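March 18, 2003

Badge day. I have been dreading it since the new year and now it's over, or the first half of it is. We are getting rid of the punch clock at the Ultcombe plant and putting in the fingerprint readers, one by the loading door and one by the front stairs, and guess who got picked to enroll everybody because she once fixed the label printer.

The box came from Clotico last week with a manual as thick as a phone book. Most of it is wiring. The part I needed was four pages at the back, and two of those were the same page in different languages. Kofi Quaye had already hung the readers and run the cable, bless him, so all I had to do was sit at the folding table with the laptop and say "other finger, please" until my voice gave out.

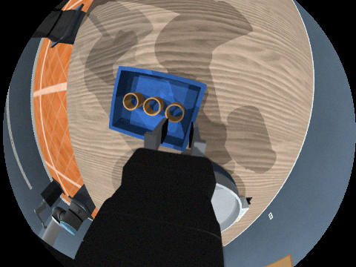 We started at six with the early shift. You put in the person's number, they press three times, the light goes green, done. Except when it doesn't. Augustina Nyarko has worked with solvent for so long that the thing flat out refused all ten of her fingers. We tried hand lotion, we tried breathing on the glass, we tried wiping the glass because of the lotion. In the end I gave her a PIN and she was delighted (she says now she's the only one with a secret code). I have six more like her on a list, all from the wash bay, and I want to ask Henrike Lindemann if the sensitivity can be turned down a notch before I start handing out PINs like candy.

The memory was the other surprise. The front reader holds 1000 prints, which sounded like plenty, but it wants two fingers from each person in case of a bandage, and we have 507 on the books if you count the weekend people and the drivers from Trarkham. I did that sum on the back of my sandwich bag and then did it again. We are over! Not by much, but over. So the drivers get one finger each and will have to be careful with their knives.

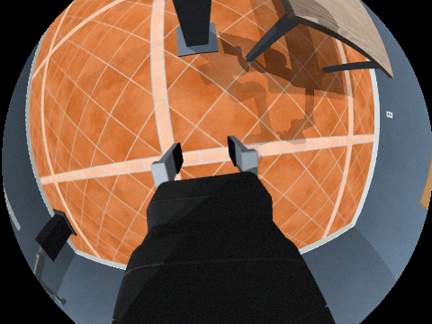 Looking down at the tiles.

Anyway. By ten I had gotten through the whole early shift and was feeling pretty smug, so of course the laptop froze. I lost the last dozen and had to go find them all on the floor one at a time and drag them back up. Mateja Petkov was very nice about it the first time and a little less nice when I did it to him again after lunch - my fault, I'd typed his number with two digits flipped and he was clocked in as a lady in accounts.

There was some grumbling, and I get it. Comfort Amoah asked me straight out where her fingerprint goes and who gets to look at it. I told her what Henrike told me, that it keeps a string of numbers and no picture, and that nobody upstairs can pull it up. She said "hm" and pressed her finger down anyway. I'd like to have that in writing to pin up by the stairs. I would have asked the same thing in her place and I don't love giving people an answer I've only heard over the phone.
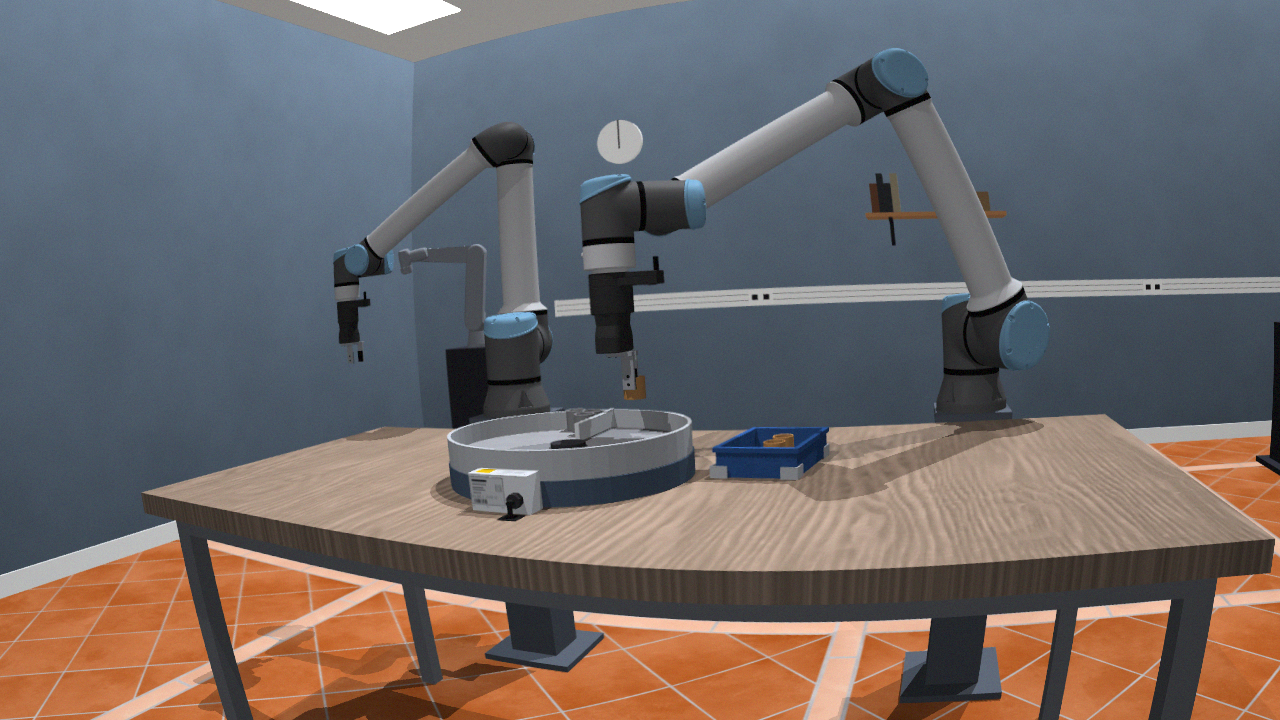

Later, same night

Couldn't sleep, so I'm adding the list for tomorrow while I remember it.

Late shift starts at two, around 200 people, and I want the table moved away from that door because of the draft. Bring the space heater. Bring the good chair too. Call Dogbe about the payroll export, because right now the reader spits out a file with the hours in minutes and the payroll program wants them in quarters of an hour, and I am not doing that by hand every other week until I retire.
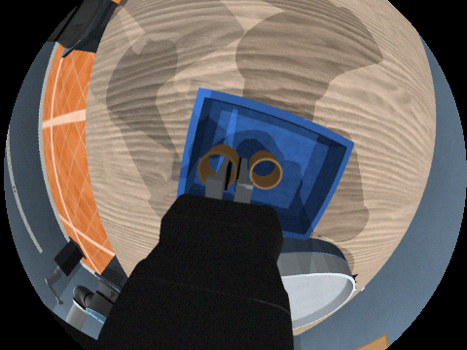

Also ask about overtime. The old clock rounded in everyone's favor by a few minutes and people have gotten used to it. If the new one is strict to the second, I want it announced before the first paycheck and not by me. Kofi thinks we can set a grace period of five minutes at each end. He found it in the menu under "Door," of all places.

The punch clock stays up until May, in case. I still punched out on it tonight, out of habit, and then had to go back and do my finger.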